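Jalance Two-Finger Service Arm for Kitchens and Break Rooms

Equipment catalog — Assisted handling

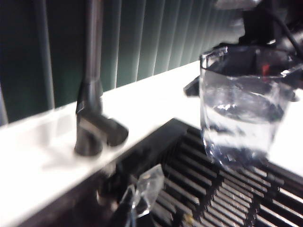 Jalance gripper holding a clear plastic cup, partly filled with water, over the slotted grate at a sink. Wrist camera view.

The Jalance is a counter-height robot arm supplied by Skondomberg for light chores in staff kitchens, canteens and care residences. It is offered to institutions that wish to find out, under their own conditions, which tasks a machine can be given today and which should remain with staff. Skondomberg does not present the arm as a replacement for kitchen personnel.

What the arm can be assigned

Carrying open cups of water over short distances, emptying cups at a sink, placing cups on a rack, and moving lightweight packaging from a counter to a bin. The fingers are suited to smooth, tapered vessels. Thin plastic requires the low-force setting, which must be selected before the task begins.

What it should not be assigned

Hot liquids, knives, glassware with a stem, and any item handed directly to a person. Wiping, scrubbing and drying are not supported in the present version. The arm does not judge whether a dish is clean.

Clear plastic and bright counters remain the most demanding conditions for the wrist camera. Strong light from a window behind a white countertop can hide the rim of a cup, and water in motion changes the appearance of its walls. Purchasers should test the arm at the sink where it will be used, at the brightest hour of the day, before approving unattended work.

Field evaluation

The Kokamcombe residence operated one arm for 6 weeks beginning in August. Akosua Alhassan, head of catering, reported that cup handling was dependable once the approach to the sink had been taught twice, and that the arm was slower than any member of her team. "We kept it for the evening cups," she wrote. "For the breakfast rush we moved it out of the way." Her full report is available on request from Rachid Berrada, institutional sales.

Specifications

Fingers: two, matte black, replaceable
Largest vessel width: 52 mm at the point of grip with standard fingers; wide fingers sold separately
Payload: up to 3 kg, arm extended
Camera: wrist-mounted, color
Cable: external, routed along the forearm; allow free movement near faucets
Mounting: counter clamp or floor stand

Ordering and support

The standard package includes the arm, one pair of fingers, the counter clamp and the Osei task software. Installation is carried out by Skondomberg staff and includes a 50-minute training session for operators. Technical questions may be addressed to Viorica Costache, product support.

Page last revised 12th February.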